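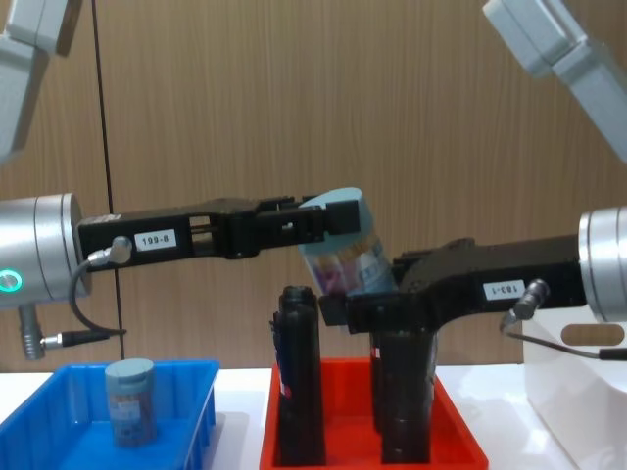
Wood-grain wall panel, white table in front

Print this thread | E-mail this thread

Paint it or keep it? Wood-grain paneling

waltus_724
Posts: 212
OK paneling people, I need you! We closed on the house in Lamar in April and I have fallen completely in love with the den. Wood-grain paneling on every wall, wall to wall, and it gets this gorgeous honey color when the sun comes in late in the day. My brother-in-law walked in and said "prime it, two coats of white, done by Sunday." I said over my dead body. But now I keep second-guessing myself, especially in winter when it's dark by five. Has anybody kept theirs and still been happy a few years on?

turkville_tess
Keep it!! We kept ours and I have never been sorry. What made the difference was the lighting – we took out the one sad ceiling fixture and put lamps in the corners, warm bulbs, and the whole room woke up. Also wash it before you decide anything. Ours had years of cigarette smoke on it and I thought the color was just brown. Nope!

Didier Lebrun
I'll be the grump. I lived with dark paneling for a long time and painted it last fall, and I only wish I had done it sooner. The room looks bigger and my wife reads in there now. If you go that way, clean it well, scuff it with fine sandpaper, and use a bonding primer. Skip the primer and it scratches off with a fingernail.

turkville_tess
Didier, I'm sure yours looks great, but you can always paint later and you can't really un-paint. That's my whole argument.

achari
Somewhere between you two. We painted 2 walls a soft cream and left the other 2 alone. I was braced for it to look half finished and I love it! The wood shows up so much better next to something light. Do find out what you have first, though. If it's a printed surface, go easy with the sandpaper or you'll go right through the pattern.

Didier Lebrun
Good point on the printed kind, I should have said that. I still think half and half looks like you ran out of paint, but it's your den.

achari
Ha! Come over and say that to my cream walls.

waltus_724
You are all wonderful. Washed one section behind the couch this morning with a little dish soap and WOW, it's a whole different color – I had to go get my husband. So washing the rest comes first, then lamps, and I'm holding off on paint until we've had a winter in there. Tess, what did you use on the nail holes? There's a whole row of them where the old owners hung plates.

turkville_tess
Wax filler sticks from the hardware store. Buy a light one and a dark one and mix them with your thumb until it matches. Post pictures when the lamps are in!

Print this thread | E-mail this thread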